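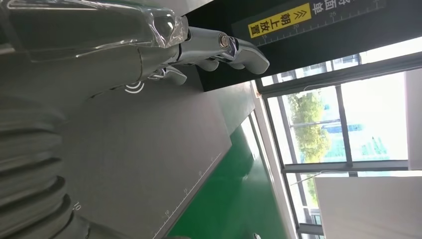
Wrist view at the Girnwood cell: sheathed gripper, grey panel with printed scale, and the black board behind it.

To: Skelero methods list
Subject: Re: Wrist-view registration against printed scales: request for clarification

Dear colleagues,

On behalf of the Girnwood manipulation group, I am writing in reply to the questions raised last week by the Khoury laboratory concerning our June note on wrist-view registration. The relevant part of their message is reproduced first, and our response follows. The view attached at the head of this message is representative of the input to the method.

> Your note states that the registration step uses the printed scales already
> present in the workspace and requires no separate calibration target. We have
> attempted to reproduce this with our own arm and have three difficulties.
> First, it is unclear how the method behaves when the fingers cover part of
> a scale. Secondly, our numerals are frequently read upside down or sideways
> owing to the rotation of the wrist. Thirdly, we would like to know whether the
> reported median error of 2 mm was obtained over all trials or only over those
> in which registration was declared successful.
>
> We would also be grateful for any comment on protective sleeves. Our gripper
> must be covered for part of the year, and we had assumed this would rule the
> method out.

Our responses are as follows.

1. Partial cover of the scales. The method does not require a complete scale. It fits a line to whatever tick marks are detected and uses the numerals solely to resolve the offset along that line. A minimum of five consecutive ticks and one legible numeral is needed on each surface. Where the fingers interrupt a scale, the visible portions are fitted jointly, on the assumption that they are collinear. Should your scales be printed on separate strips, this assumption ought to be checked before the results are relied upon.

2. Rotation of the view. We acknowledge that the note was too brief on this point. The camera travels with the wrist, and at steep angles the room can appear turned on its side. We do not attempt to read numerals in the raw view. The tick line is fitted first, the strip along it is resampled to horizontal, and the reader is then applied in both directions, with the more consistent sequence retained. A sequence such as 15, 20, 25 along the board is strongly constrained. A single repeated label is less so, and on our grey panel the 10 can be found at more than one position along the scale. In such cases the ticks between labels are counted and the interpretation that disagrees with the count is rejected. Text other than numerals, including the yellow handling label on the board, is masked before this step. An earlier version of the software did not mask it and produced a small number of spurious readings.

3. Reported error. The figure of 2 mm was computed over successful registrations only. The evaluation comprised 100 approach poses with the panel and board in view. On the first attempt, 47 were registered without any fallback. Of the remainder, most were recovered by a second view taken after a small wrist rotation, and 5 could not be registered at all. Those 5 were excluded from the median. We regret that the note did not state this, and the revised version will report the failures in the same table as the error.

4. Protective sleeves. Our gripper carries a clear plastic sheath over its housing, and it was in place for every trial in the evaluation. The folds produce bright glints which can be mistaken for tick marks, particularly by detectors tuned to short white strokes on a dark ground. We therefore apply a fixed mask over the housing and over the ribbed bellows sleeve, both of which hold a nearly constant position in the wrist view. The fingers move and are masked from the joint readings instead. With these masks applied we found no measurable penalty from the sheath. A sheath that hangs into the area between the fingers would be a different matter, and we have not tested one.

One limitation was not raised but should be recorded. The Girnwood cell stands beside a large window, and the exposure of the wrist camera is governed by whatever portion of the glass is in view. When the panes are bright, the contrast of the scale on the grey panel falls considerably, while the board is less affected. Four of the five unregistered poses faced the window. Members working under controlled lighting should expect somewhat better figures than ours, and we would caution against direct comparison.

The masking routine and the strip reader will be placed in the Ronano repository together with the joint logs once the licence wording has been settled. Groups wishing to have the code before then may write to me directly, stating the arm and camera in use.

Yours faithfully,

Nadine Boutros
Girnwood manipulation group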